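Keeping the Stream Path Clean in Flustby
Student project report, module Community and Environment
Authors: Damian Steiner and Urs Bachmann
Submitted: September 19, 2026

1. Why we chose this topic

Flustby is a small town and most people who live there walk. The path that everybody uses goes along the Ortner stream, from the old mill bridge to the school, and it is 800 meters long. It belongs to the town, but the strip of grass between the path and the water belongs to the neighbors, and for this reason it was never clear who has to pick up the bottles and the wrappers that lie there. In the town meeting in spring the question came up again, and the answer was again that one must look into it. We decided that our project could look into it.

We wanted to find out two things. First, what kind of litter is on the path and where does it collect. Second, can a small change in the bins make a difference, before anyone spends money on a big one. We did not want to organize only a cleaning day. A cleaning day is good, and Flustby has had several, but afterwards there is no record of what was found, and the next year the same people bend down in the same places.

2. The situation before the project

There were two bins on the whole path, one at the mill bridge and one at the school gate. Both are emptied by the town works team. Between them there is a bench, a small playground and the place where the young people sit in the evening, which is a concrete step near the water pipe. None of these had a bin. The town works office told us that there was once a bin at the playground, but it was taken away after it was burned, and it was not replaced.

We also asked for the emptying plan. It was not written down, but the driver, who has done the route for many years, could tell it to us from memory. We wrote it down and gave the office a copy. They were glad to have it.

3. Method

We divided the path into 10 sections of equal length and marked the borders with chalk on the curb. For seven weeks, starting in July, we walked all sections once a week in the early morning, picked up everything that was larger than a coin, and entered it in a table. We used seven categories: drink containers, food packaging, cigarette ends, paper, dog waste bags, glass pieces, and other. Cigarette ends are smaller than a coin but we made an exception for them, because they were the thing that the neighbors complained about most.

For the table we used Gestora, a simple list program that the school already has. At first we wrote on paper and typed everything at home, but this took too long and the paper became dirty. From the second week one person picked up and called out the category, and the other person entered it on the phone.

After the third week we placed two test bins, one at the bench and one at the concrete step. They were old metal bins which the works team had in storage. We cleaned them, painted them green and fixed them to the posts with straps, so that they could be taken away again without a trace.

4. Results

In the seven weeks we collected 448 pieces in total. The largest group was drink containers, followed by cigarette ends. Dog waste bags were fewer than we expected. What surprised us was that most bags were knotted and placed neatly beside the path, as if the owner had planned to come back for them.

The litter was not spread evenly. The sections with the bench and the concrete step were the worst before the test bins came. After that, both became much cleaner, and the bin at the step was full every time we came. The playground section, where we did not place a bin, stayed the same during the whole period. We think this is a fair comparison, although it is only one section and the weather was also different in the later weeks.

One section near the school did not fit the pattern. It is directly beside an existing bin, and still there was a lot of paper in it. We watched it on a windy morning and saw that the bin has no lid, and that the light things fly out again.

5. Presentation of the results

We presented the project to the school and to two persons from the town office at the project afternoon. Each group had one room or one corner, and the visitors went from group to group with a paper where they could note their questions. Our poster had a map of the path with the sections colored from light to dark. The map was the part that people looked at longest, and several neighbors searched at once for their own garden.
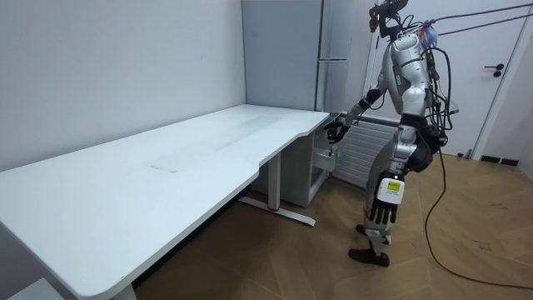
6. Reactions and criticism

The comments we received were mostly friendly. One neighbor wrote that she has picked up litter behind her fence every evening, and that therefore our numbers for her section are too low. She is right, and we should have asked the neighbors before we started. Another visitor asked why we did not count in the winter, when the works team has snow duty and the bins are emptied less often. To this we could only say that the project had a fixed period.

The town office said that a permanent bin costs more in emptying than in buying. This was new for us. We had calculated only the price of the bin and the post, and we have now added a note about it in our table.

7. Recommendations

We recommend to the town:

- Keep the bin at the concrete step and empty it twice a week in summer.
- Put a lid on the bin at the school gate.
- Try a bin at the playground again, in metal, and fixed to the ground.
- Write down the emptying plan and put it on the notice board at the mill bridge.

8. What comes next

The youth group Fluto has offered to continue the weekly walk with a shorter table, using four categories in place of seven. We have given them our list, the chalk and the two litter grabbers. The test bins may stay until the town office has decided.

We thank the works team for the bins and for the paint, and the neighbors along the Ortner stream who let us walk on their grass. The complete table can be requested from the school library.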